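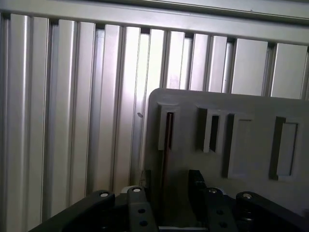
Figure 7.1 Aluminum profiles set side by side below a horizontal rail. A light gray plastic panel stands in front of them.

Chapter 7
Extruded Aluminum in the Shop

In this chapter you will learn to
- explain how an aluminum profile is made
- name the main parts of a profile's cross section
- store, handle and inspect long stock
- read a cut list and plan cuts from it
- choose between a metal and a plastic cover

Key terms: billet, die, profile, rail, groove, anodizing, cut list, kerf, offcut, camber, twist

Most people live with extruded aluminum without giving it a name. It holds the glass in a storefront, the screen in a sliding door and the shelves in a delivery van. In a fabrication shop it is among the first materials a new worker is asked to carry, measure and cut. Chapter 6 dealt with flat sheet, which gets its stiffness from being bent or folded. A profile gets its stiffness from the shape it was given at the press, and that changes how you work with it from the first cut on.

Look at the bars in Figure 7.1. Each one is long and narrow, with rounded edges and shallow grooves running along its length. The grooves catch the light, so a single bar can show bright lines and dark lines next to each other. New workers sometimes take these dark lines for scratches or dirt. Move your head from side to side before you decide. A shadow in a groove will shift or fade as you move, and a real mark stays where it is. There is one small dark speck on a bar in the figure, a little left of center. In Section 7.4 you will learn how to judge a mark of that size and when to record it.

7.1 From Billet to Profile

Extrusion begins with a solid cylinder of aluminum alloy called a billet. The billet is heated until it is soft but still solid, then placed in a press. A ram pushes it against a steel plate with a shaped opening, called the die. The metal can only leave through the opening, and it comes out as one long piece with the same cross section from end to end. A child's modeling dough press works the same way.

The hot profile is cooled on the way out, then gripped at both ends and stretched slightly to straighten it. After that it is sawn to stock length. Many alloys are then aged in an oven, where several hours of low heat make the metal harder. The last step is the finish. Some profiles are sold as they came from the press, which is called mill finish. Others are painted or anodized. Anodizing thickens the natural oxide layer on the surface with an electric current in an acid bath. It resists wear better than bare metal, but it is thin, and a dragged bar end will go straight through it.

The die wears with use. As it does, the walls of the profile can grow a little thicker and fine lines can appear along its length. These are called die lines. They always run in the direction of extrusion. A mark that runs across the bar came from somewhere else, usually handling.

7.2 A Working Example

Several sections of this chapter follow one job at the Fanwood shop, a small firm that builds partitions and wall coverings for workrooms. The customer, Szabo Tool Rental, wanted the lower part of one wall covered in vertical profiles, with a rail across the top to hold the upper ends in line. The shop lead was Verna Baptiste. Cletus Benavides was in his first year and did most of the measuring.

The bars were to be cut to 739 millimeters. Stock lengths came from the supplier, Gavemberg, and were left in the rack overnight so that they would be at shop temperature in the morning. Aluminum grows and shrinks with heat more than steel does. On one short bar the change is too small to matter. Across a whole wall of bars fitted side by side, it adds up, and the job needs to allow for it.

Benavides cut the first bar, measured it, and then used it as a pattern to mark the next one. Baptiste stopped him after 4 bars. Each had been marked from the one before it, and each had come out slightly longer than the last. She had him clamp a stop block to the saw fence and start again - the long bars were trimmed back to size, so no metal was lost. We will come back to this mistake in Section 7.3, where you will work out how large the error would have been by the end of the wall.

7.3 Why the Rail Matters

A row of bars will only look straight if something straight holds it. In Figure 7.1 that piece is the wide, flat rail that spans the top. Thin dark gaps can be seen between the upper ends of the bars where they meet it. The eye is very good at comparing gaps. A difference of half a millimeter between neighbors will be noticed by people who could not say what is bothering them.

Fit the rail first. Check it with a level and again with a tape from the floor at both ends, and write down both readings. If the floor slopes, the two readings will not agree, and the customer should be asked which one to follow before any bars go up.

Be careful when judging this kind of work from a photograph. The rail in the figure slopes down toward the right, and the bars look narrow on the left and wider on the right. Both come from looking at the wall at an angle. Never take a measurement from a picture like this one.

Shop Note: Carrying Long Stock
Two people carry any bar longer than they are tall. Walk on the same side of the bar. The person in front calls out doorways and turns. Wear gloves, as sawn ends are sharp until they have been filed. Do not slide one bar along another to get it out of the rack.

Before You Read On

1. Find an extruded part at home or at school. Sketch its cross section as well as you can from the end or from an open edge.
2. The Doleo saw in the shop takes a kerf of 5 millimeters. Work out how much metal is lost to the blade in 100 cuts. Give your answer in meters.
3. Explain in two or three sentences why marking each bar from the last one leads to trouble.
4. The panel in Figure 7.1 is matte and the bars behind it are shiny. Which surface would show fingerprints sooner? Keep your answer and check it against Section 7.5.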